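Atelier Zivcombe – robotique à la maison
Notes de séance 4 : ramassage à deux bras

Rappel : 70 points sur le module, rapport compris.

Montage
– fixer les bases avant de brancher, toujours
– câbles des pinces le long du bras, laisser du mou au poignet
– course de pince : régler dans Tanner, valeur 379 pour départ, à affiner chacun chez soi

Essai sur table
Papier froissé = cas dificile, forme jamais la même. Carton plus simple. Comparer vue de tête et vue poignet – attention aux reflets sur le plateau.
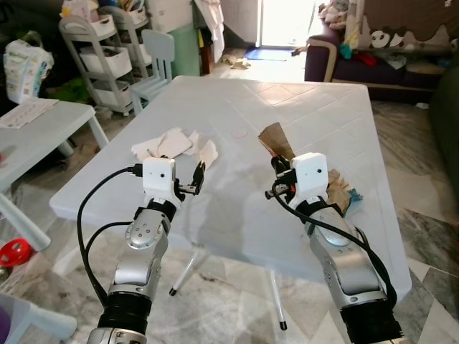
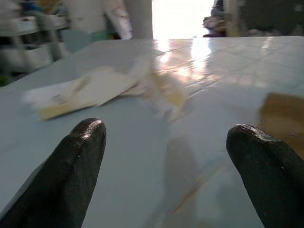
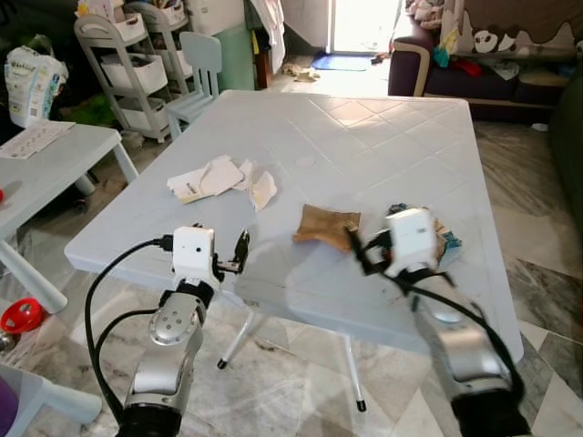
A rendre pour novembre
– 20 essais par bras, échecs notés aussi
– fichier de config Tanner
– une page sur les prise ratées, pas plus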